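Journal > Kitchen notes > February

I have given up bread for February, or more exactly I have given up bought bread, and I am writing this at twenty to six in the morning waiting for an oven that takes as long to heat as a church.

The plan came from the Midisska book, which my sister-in-law swears by and which I have distrusted since Christmas. It promises that a starter kept by an open window will collect the yeasts of the place you live in, and that your loaf will therefore taste of home. I live between a tyre fitter and a dual carriageway. I don't especially want to taste it. I have also read, in a much duller book from the library, that most of what gets going in the jar came in with the flour, and the flour came from a mill two counties off. The duller book has footnotes. I know which one I believe.

Still, the jar is alive. It sat there like wallpaper paste for the best part of a week, smelled of nail varnish for two days, and then one evening climbed up and pushed at the lid. I was pleased, I admit, and then annoyed at being pleased, as it's flour and water and had done what flour and water do.

Loaf one was a doorstop. Loaf two was a doorstop with a hole in it. The forum people on Gindby looked at my description of loaf two and told me it was underproved, overproved, and that my oven was wrong, in that order and all before lunch. One of them said you must never use tap water. Another said he had been baking for 18 years with nothing but tap water and was sick of hearing this. They went at it for pages. There were 2794 replies on that thread when I stopped reading, and I would be surprised if one loaf had been improved by it.

What I do object to is the money. You go in thinking flour, water, salt, and within a fortnight you are looking at a cane basket to prove the dough in, a special blade for slashing the top, a linen cloth, a thermometer, and an iron pot from Hurka that costs more than my bicycle did. I have bought the thermometer. I have not bought the pot. I have a casserole with a chipped lid that belonged to my mother, and the oven can't tell the difference, whatever the man in the shop says. He told me the Hurka lid holds steam better. I asked better than what, and he said better than other lids.

The flour is a harder case. I did a trial, in so far as one person with one oven can do a trial: the Virk stoneground at the silly price against the supermarket strong white. Same jar, same salt, same night in the fridge. The Virk one came out browner and flatter and tasted more of something, possibly of having cost more. I cut both up and gave slices next door without saying which was which. They liked the supermarket one, with jam. I have put the rest of the Virk in the tin and shall use it up in pancakes.

6 a.m. Oven still not there. The light goes off when it's ready, except that the light goes off at all sorts of times and I've stopped trusting it.

Yesterday's was loaf five and the first I'd call bread. I am wary of saying why. I had changed three things at once, which is exactly what you shouldn't do: less water, a longer wait in the cold, and I forgot to fold it the last time as I was on the phone to the gas people. If I were a Gindby person I would now announce that folding is a myth. I suspect it was mostly that the kitchen was warmer. It had a proper crust, it had holes of a sensible size, and you could put butter on it and have the butter stay on top.

Storing it is the next argument. The Midisska book says never plastic, never the fridge, and to keep it cut side down on a board, "where it can breathe". Bread doesn't breathe. Bread goes stale, and it goes stale faster on a board with the heating on. I tried half on the board under a tea towel and half in an old paper bag inside the tin, and by evening the board half could have been used for the loft ladder. The tin wins, though the crust goes soft and you have to toast it. I can live with toast.

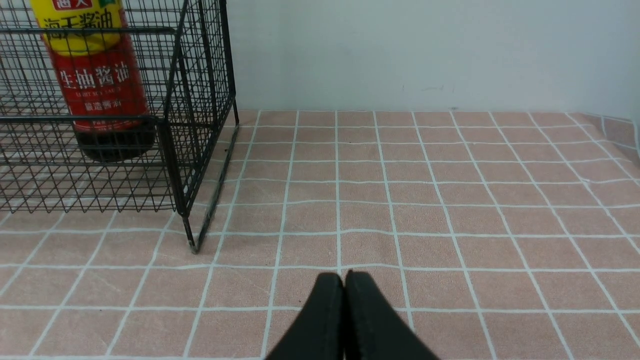 Wire basket on the pink check cloth.

Bread baskets are another matter. They look well on a table and I have nothing against them, but all that mesh is no help to a loaf you mean to eat tomorrow. For putting out slices when people come, yes. For keeping, no. The Midisska book has several pages of baskets and hardly a word about mould.

I did the sums last night on the back of the gas bill. Flour, salt, the thermometer spread over a year (generous), and the oven on full for well over an hour each time. It comes out dearer than the supermarket loaf and cheaper than the one from the place by the station with the chalkboard. Everybody who bakes compares theirs to the chalkboard one. I used to do it too, in my head, for most of January, before I had baked anything.

I also worked out that to get back the price of a Hurka pot I would have to bake about 2000 loaves, if I'm honest with the gas. Perhaps I got a nought wrong. I'm not doing it again.

The light has gone off, and then on again. I'm putting it in anyway. Must remember to take a spoonful out of the jar before I feed it, and ring the gas people back about the meter reading, which they say I never sent.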